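Home News Safety Rosters Back Issues Contact

FLOOR NOTES, May 2025

Gripper recall: finger pads and the pinch at the pivot

Quick one this month, we're short on time and the full write-up isn't done. If you've got a hand-held gripper signed out from the Flanddale store, read this before you use it again. Please. Even if yours feels fine.

What happened. Snack packing job, the Praltlow task set, people picking wrapped packets off a table and putting them in a carton, same as we've been doing since November. One of the grippers stopped closing all the way. Trigger right in, fingers stopping short, packet sliding out the bottom. Operator did what most of us would do and pushed the finger across with their free hand while still holding the trigger. Whatever was jamming let go. Fingers shut, and the skin between thumb and first finger got caught at the inner link. Blood blister and a small cut. First aid at home, doctor the next morning to be safe, no stitches. Back on light duties and a bit annoyed with us, fair enough.

So that's the injury. The fault is the part I want everybody to look at.

When we opened the tool up on the bench there was a strip of torn wrapper wound in behind one of the lower pivots. Thin shiny stuff, the sort that comes off the end of a chip packet. Packed down hard. It had been in there a while, going by the wear. The spring return had been fighting it the whole time and the closing force was all over the place, which explains a pile of dropped-packet reports we'd put down to operator error. Sorry about that. Those have been taken off people's tallies.

We then pulled in every gripper we could get hold of. 17 checked so far. Of those, five had wrapper or tape bits somewhere in the linkage and two had a finger pad lifting at the edge. Lifting pads matter because that's how the scraps get dragged in, they catch on the loose corner and ride up. Glue is the old Barrios batch, we think. Not certain. Still asking. 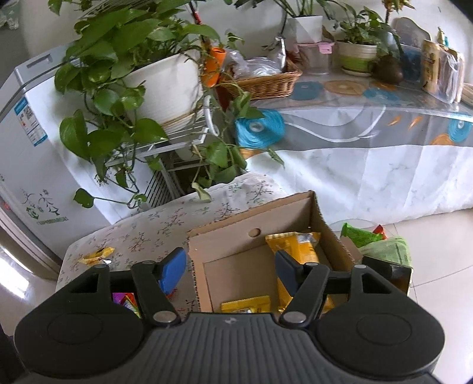 The packet jobs are the worst for it, no suprise. Crimped ends tear, little bits come off, and everyone's working at home on kitchen tables and whatever else is handy. We never wrote anything in the job sheet about clearing scraps between runs. That's on us and it's being fixed.

Until the new sheet is out, do this:

- Before each session, trigger in and out 5 times with nothing in the fingers. Should close fully and open fully every time. Any sticking, stop.
- Look in behind the pivots both sides. Torch helps.
- Press along the edges of both pads. If a corner lifts, tag it and send it back. No superglue!! We've had two come back superglued and they're scrap now.
- Bin loose wrapper scraps before you start the next box.
- If it jams, let go of the trigger, put the tool down, then clear it. Tweezers or a wooden skewer. Never fingers in the linkage with the trigger held, and don't push the finger across by hand. This is how the cut happened.
- Long hair tied back, rings off. Old rule, still a rule.

Grippers on the Praltlow jobs come back to Flanddale for a pad swap, no exceptions. Prepaid satchels are going out now. You'll be paid for the session you miss, put it on the timesheet under "equipment" and not "other" or it'll sit in the queue for weeks.

Lilent jobs (towels, soft goods) can keep going, same checks as above though. Nothing found on those tools yet, but we've only looked at a few.

We're also trialling a clip-on guard for the inner links. Bit of printed plastic, nothing flash. First version rubbed on the housing and made a noise like a dying cockatoo so it's been sent back for another go. If the second one works we'll print 30 and they'll go out with the returned tools. It adds a little weight and it does block your view of small stuff right under the body, so tell us if it's a pain.

Near misses. We had three people ring after the injury to say theirs had been sticking as well. None of it was on a form. I know the form is long, I've asked for a shorter one. In the mean time a text message to the store phone is plenty, tool number and what it did. Even "felt a bit crunchy". You won't lose shifts over it.

Old recordings from the sticky tools are being gone through now. Some of the short-close runs will have to be redone and we'll contact you if yours are in the pile. Don't redo anything till you hear from us.

More next issue, including the pad glue answer if we get one. Store is open usual hours for drop offs, ring the bell at the side door.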